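Raston is looking for people to help us collect examples at our Zetwood site

Do you like putting things where they belong? Are you patient, fairly steady on your feet, and happy to do a small job over and over until it feels natural? Then we would love to hear from you!

Our project, Plodari, is a learning system for robots that help around the house. It learns from examples, and every example starts with a person guiding the robot through a bit of ordinary tidying: an apple, a bowl, a shelf. We need a great many of them, done in lots of different ways by lots of different people (left-handers, we are especially short of you), and you don't need any background in engineering to be good at it.

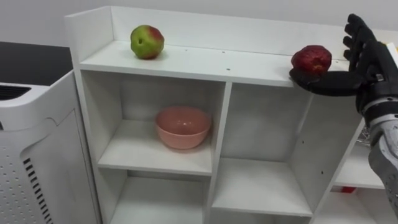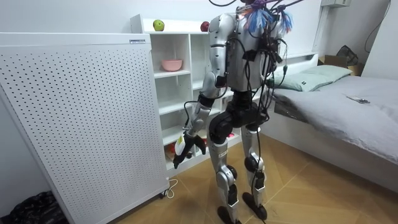

Shelf work in the bedroom: a red apple in the robot's hand, and a wider view of the robot at the white shelves.

We have 13 places in the coming round, which begins in January. Each person comes in for three sessions of two hours, with a proper break in the middle and tea or coffee whenever you want it. Your first session is mostly practice, so please don't worry if you feel clumsy to begin with. Everyone does, and we keep the fumbled attempts too, marked as such, because the system can learn from those as well.

You should be 18 or over and comfortable standing for a while. Sessions are paid, the unsuccessful tries included, and we cover your bus fare.

To apply, write a few lines about yourself and the times that suit you, and send them to the Plodari desk at Raston, Abou Jaoude building, Zetwood. We read every letter and will write back either way.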